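Collecting demonstrations at Minby: questions we keep getting

Last revised in December. Written for people who are thinking of running a collection of their own, and for people who have been told they should be. If you came for a pitch, the Wistanetti sales pages are more cheerful than this one.

What are you collecting?

Recordings of people doing small jobs with their hands on a table. Picking up, putting down, stacking, sorting, moving things from one side to the other. Each recording is one attempt at one job, which we call an episode. The episodes go to the training side, and the training side tries to make a policy that can do the same job without a person in it. We are the supply end. We don't train anything ourselves, and that may be why we're grumpier than most people writing on this subject.

How many episodes do you need?

We'd love to know. When we started, we were told 100 per task would be plenty. Then it was 2000. The number tends to go up after a bad result and it has never once gone down after a good one. Our own view is that a count tells you very little until you know how different the episodes are from each other. If the same person does the same thing from the same start a hundred times, you have one example with a lot of copies.

Our largest single task so far has 855 accepted episodes. It isn't our best performing one. Make of that what you like.

Does more data always help?

More of what? If your start positions are all bunched in one area, collecting for another month gives you more of that area. People point at scaling charts from language work and assume the same curve is waiting for them here. Maybe it is. We haven't seen it on our tables, and we would be careful with anyone who draws it for you with a ruler.

That said, going from very little to a moderate amount helped every time we tried it. We're doubtful about the promises, and we're fine with the basic idea.

What counts as a good episode?

The written rule is short. The job gets finished, nothing falls off the table, tracking holds from start to end, and the hands begin and finish in the rest position.

The unwritten part is longer. A good episode is done at a calm, even speed. It has no long pause where the operator is deciding what to do, because a model copying a pause will pause too, and it won't have anything to think about while it does. It doesn't have five little regrasps that the operator no longer notices they make.

Do you keep the failures?

Some of them. A fumble that gets recovered is worth keeping, and we label it as a recovery. A fumble that ends with the operator swearing and starting over is thrown out. For a while we deleted everything that wasn't clean, and we got a policy that looked lovely until the first slip and then had no idea what to do. We can't prove the clean data caused it. It fits, though, and we stopped deleting.

Who checks the episodes?

A person, at double speed, with a second person going through a random share of them. We tried an automatic filter from Cenex for a couple of months. It was good at catching dropped tracking and empty recordings. On whether the job had been done properly it agreed with our reviewers often enough to sound impressive in a meeting and not often enough to let it work alone. We kept it as a first pass.

Can I use video of people working normally, off the internet or from a kitchen?

You can use anything. The question is what you'll get from it. Ordinary video shows you what happened to the objects, and it leaves you guessing at where the wrist was, how it was turned and when the grip closed. There are methods for doing that guessing. The papers show them working on the examples in the papers. If your job needs the hand to be right to within a finger's width, we would want measured hand poses, and we'd want to see the measurements before believing them.

How accurate is your hand tracking?

Less accurate than the number on the box, which is true of every tracking system we have tried. It drifts, it dislikes direct sun, and it gets worse when one hand passes behind the other. We run a check at the start of each session: touch the same marked points in the same order and compare with the last session. If it's off, we recalibrate and do it again. It's boring and it has saved us more data than any other habit we have.

Ask any vendor what their error looks like in the middle of a task, with both hands moving. A static test on a stand tells you how the stand is doing.

Why do you bother with toys? Isn't that a bit far from real work?

It is far from real work, and we say so to everyone who asks. Toys are cheap, they don't break, they have bright colors and they come in awkward shapes, so they're handy for finding out whether your pipeline works at all. They are a poor guide to whether it will work on a wiring harness. When someone shows you a demo with blocks and then talks about factories, ask what they have done in between.

How should I set up the objects before each episode? 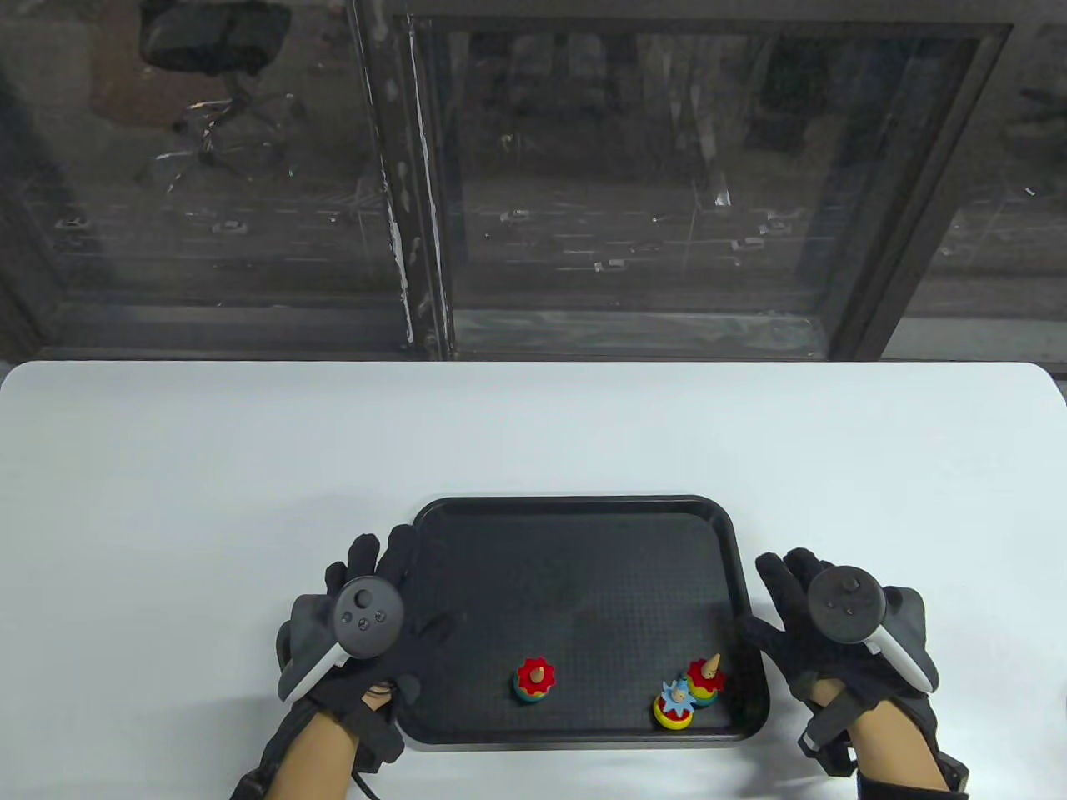 Start layouts are where most collections go wrong, and it usually happens out of laziness. Left to ourselves, we all put things down where they're easy to reach and nicely spread out, and the model never learns what to do with a crowd. We want some layouts to be a nuisance. Three small stacking pieces in the lower half of a black tray, with two of them standing close together near the right corner, make a more useful start than three pieces neatly spaced across the middle. The two close ones force a decision about which to take first and how to get fingers in. The flower-shaped and star-shaped tops are also less forgiving than a plain cube. We use a printed list of 17 layouts and shuffle it, as people are terrible at being random and very sure that they aren't.

Does the background matter?

More than we'd like. A policy can learn to depend on things that have nothing to do with the job, such as the window behind the table or the color of the light at three in the afternoon. You find out when you turn the table around. Our advice is to move the work to at least one other spot before you've collected much. If you wait until the end, you'll be too attached to the pile to test it fairly.

Windows deserve their own warning. Daylight changes all day and glass throws back whatever is in front of it. You may decide that variety is good for the model, and you may be right, but make it a decision and write it down. We didn't for our first set, and now we can't separate the morning episodes from the evening ones without opening them.

Do gloves and controllers change how people move?

Yes. Anyone who claims otherwise should try picking up a coin with both on. Gloved fingers are thicker and feel less, and a controller in the palm takes away part of the grip. Operators adapt within a session or two, and then they move like people who've adapted to gloves and controllers. Whether that is closer to a robot hand or just a third kind of motion, we don't know. The Bartoš write-up argues that it's closer. We found the argument pleasant and the evidence thin.

How long can one operator work?

Shorter than the schedule says. Quality drops before the operator feels tired, and you can see it in the review notes: faster reaches, sloppier placing, rest position skipped. We swap people often and give them a different task when they come back. Paying per episode is a bad idea. You'll get episodes.

Should we have several operators or one very good one?

Several, if the budget allows. One expert gives you tidy data with one person's habits baked into it. The training side sometimes complains that mixed operators make the data noisy. They complained about the single-operator set too, in different words.

Can you share your data?

Two of the smaller sets, on request, with the review notes included. Please read the notes. The rest belongs to the people who paid for it.

Will this approach work for my task?

We can't tell you from an email. Send a short clip of a person doing the job, a list of what changes from one time to the next, and what happens now when it goes wrong. If the job is always the same and the parts always arrive in the same place, you probably want a fixture and an ordinary program, and we'll tell you that before we quote for anything.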